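Reddish-brown marks on white table coverings: clean, turn over or replace?

workroom_desk_itden

The Itden site requests the views of other sites on the condition of a white table covering in Room 538. The covering is a large sheet of foam board laid over a light wood-topped table and held at the left and right edges with gray tape. It has been in service since June and is used daily for handling bottles, boxes and other small packaged goods.

In the course of the monthly surface check, staff recorded a group of reddish-brown marks toward the middle of the sheet, together with scattered flecks and a broad area of gray smudging. A damp cloth was applied with light pressure. The gray smudging became paler. The reddish-brown marks did not change to any degree that staff considered worth recording. 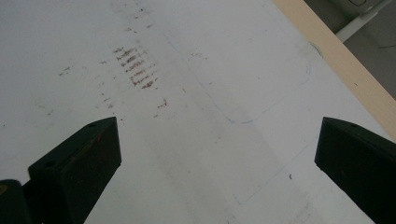 Room 538, table covering: reddish-brown marks, gray smudges and part of the blue outline.

The site asks the following of members. First, has any site identified the origin of marks of this kind? Second, is there an approved method for removing them from foam board without damage to the paper face? Third, should a covering in this condition be withdrawn under the current surface guidance, or may it remain in use?

The faint blue outline was drawn on purpose and is to be kept if at all possible. Staff use it to place items in the same area of the table each time. A new sheet would require the outline to be measured and drawn again, and the original measurements were not retained.

Replies are requested before the next supply order is placed.

clukus_stores

Clukus has dealt with similar marks on two occasions. In both cases they were traced to a corroded edge on a shelf bracket that had been set down on the covering and moved back and forth. The short strokes lying side by side are consistent with that. We would suggest that Itden examine any metal item with a ridged or toothed edge that is regularly placed on the table.

On the matter of cleaning, we advise against further use of water. Foam board has a paper face, and repeated wetting raises the surface and leaves it rough. The rough patch then collects dirt at a faster rate than the surface around it. A dry white vinyl eraser, worked in one direction only, removed most of the color at our site. A pale shadow remained and was accepted.

We would retain the sheet.

thoroddsen_compliance

This office does not agree with the recommendation above and wishes to have its position noted.

The surface guidance states that a covering is to be withdrawn when it carries discoloration that cannot be removed by the ordinary cleaning method. The ordinary method was attempted and the discoloration remained. The condition is therefore met. The guidance makes no provision for erasers, and it makes no distinction between marks that are understood and marks that are not.

The office would add that a white covering is specified for one reason, which is to allow small loose material to be noticed and removed. Brown flecks already present on the sheet make it difficult to determine whether a new fleck has arrived. A person checking the table at the end of a shift must either remember the pattern of old marks or disregard them all.
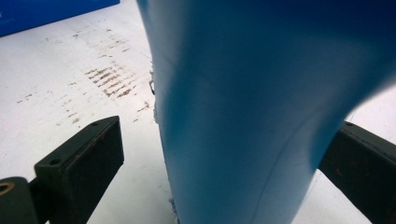 The cost of replacement is modest. The sheet is listed in the common supply catalog under item 1075 and is delivered in cartons of 14. Sites that hold a carton in reserve have no practical obstacle to withdrawing a marked sheet on the day it is found.

With regard to the outline, the office recommends that the existing sheet be used as a guide before it is discarded. Tracing paper laid over the line will preserve its shape and position.

clukus_stores

We thank the Thoroddsen office for the reference and have read the paragraph again. It refers to "coverings used for open goods." Itden has described bottles, boxes and packaged goods. If nothing open is placed on the table, the paragraph does not apply and the matter is left to the judgment of the site.

We would also observe that the cost of the sheet is the smaller part of the cost. The table has to be cleared, the tape lifted, the new sheet cut to the size of the table and the outline redrawn. At Clukus this occupied a morning.

workroom_desk_itden

To clarify the last two posts, all goods handled in Room 538 are closed. Bottles are kept capped. Boxes are sometimes opened so that contents can be checked against the list, but the contents are not removed from their own wrapping.

The table is seen below in general view. The marks are the cluster of short dark streaks near the middle of the board. The blue bottle with the white cap stands toward the right side and the open cardboard box is on the left.
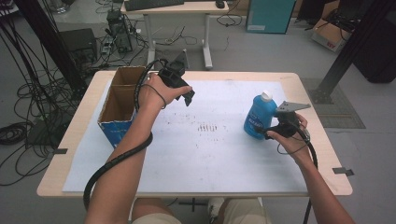

Submitted by: Workroom Desk, Itden site | Reply 4 in this thread

Members will see that the marks fall between the positions of the two items. Staff have since examined the undersides of the boxes and bottles now in stock and found no brown residue on any of them. No shelf bracket or ridged metal item is recorded as having been placed on the table, although the log for the early part of the period is incomplete.

One member of staff has suggested that the marks may have come from printed or coated cardboard being pushed along the surface under pressure. The site has no evidence for or against this.

trostine_central

Trostine maintains the guidance under discussion and offers the following.

The paragraph cited by the Thoroddsen office was written for open goods, and Clukus has read it correctly. It was not intended to require the withdrawal of a covering from a table where all goods are closed. The observation concerning visibility is nevertheless a fair one and applies to every table. A sheet on which old marks hide new ones has ceased to do its work, whatever is handled on it.

We therefore suggest a middle course. Foam board has two faces. Where the reverse is sound, the sheet may be turned over once and used again, and the date of turning should be written on the underside in pencil. This was the practice at Trostine for three years before the present guidance was issued, and it was omitted from the text in error.

thoroddsen_compliance

The office accepts the correction on scope. It does not accept the turning of sheets without a further condition.

A sheet that has been in use for some time will have taken up pressure from above, and its edges will have been weakened by the tape. When the sheet is turned, those edges tend to lift. A lifted edge catches sleeves and the corners of boxes. It is requested that any turned sheet be fastened along its whole length on at least two sides, and that short tabs of tape not be considered sufficient.

The office also asks that sites refrain from drawing outlines directly on the covering. Ink cannot be removed from the paper face, and a drawn line becomes the reason for keeping a sheet that would otherwise have been replaced. The present case illustrates the difficulty.

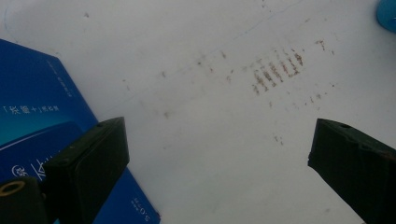
A cardboard template, cut once and kept in a drawer, would allow the position of each item to be set at the start of the day and would survive any number of changes of covering. The Thoroddsen site has used templates of this kind without complaint from the staff concerned.

clukus_stores

Templates were tried at Clukus and were not a success. They were mislaid, and on one occasion two different versions were found to be in use at adjoining tables. A faint line on the sheet is always present and requires no drawer. We would accept pencil in place of ink as a reasonable compromise.

On the question of tape, we have found that full-length tape tears the paper face when it is removed, so that the sheet cannot be turned at all. Short tabs should be used on the first face and full-length tape on the second.

workroom_desk_itden

The site is grateful for these replies. After discussion with staff, the following has been decided for Room 538.

The outline will be traced and the tracing filed with the surface log. The dry eraser method will be tried on one small part of the marks and the result entered in the log. The sheet will then be turned, fastened as Clukus describes, and the outline redrawn on the second face in pencil. One carton of item 1075 will be added to the supply order so that the sheet can be replaced when the second face is no longer fit for use.

The origin of the marks remains open. Any site that finds the same pattern of short strokes on a covering is asked to add a reply to this thread, stating what was on the table at the time.

trostine_central

Noted. The provision for turning a sheet once will be restored to the guidance at the next revision, with the wording on tape. The question of outlines will be referred to the sites for comment, as there is plainly no agreement on it.

Contact the forum office | Copyright Trostine Shared Workrooms | Back to top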